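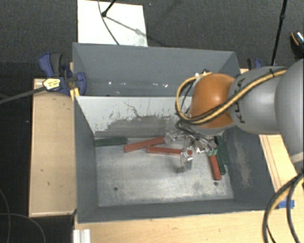

The Medard picking kit over its two-part bin, red and green blocks in front.

I finally made it to the Sæther open day in Drorkville on 13th June, and the bin-picking demo was the reason I went! They sell Medard as a kit: gripper, mount, cables and the Ruteo software, all for $1,070 a month with a 3 month minimum. You bring your own arm. I liked the clear fingers a lot — you can see right through to the block you're after. The bin has obviously had a hard life, paint scraped off the divider and all. I asked about spare fingers (134 bucks a pair, ouch) and got put on the list for a trial slot. No word yet on whether shipping is included.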